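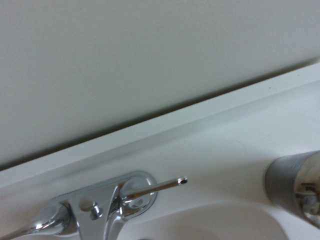 Endden Shared Workshop: Junior Robotics Club

How a robot arm turns on a tap

A tap with one lever is easy for you. Your eyes find the lever and your hand adjusts as it pushes. A robot arm must have each of these steps built in.

The arm at Endden is called Orkulo. It has 6 joints, each turned by a motor. A motor alone does not know where it is, so Živko Golob fitted every joint with a sensor that splits one full turn into 1,152 steps.

Shiny metal is a problem. Chrome acts like a curved mirror, so a camera sees streaks of light and grey that change when the arm moves. A white sink against a pale wall gives few edges to measure from. Amra Petkov's program looks for the thin rod of the lever first, then the round base it rises from.

The gripper then closes slowly. If the motor has to work too hard, the program stops it and opens the gripper by two millimetres.

Word to know: a joint is a place where two parts meet and can move.

Last updated: January 2021
Shares: 20 | Comments: 2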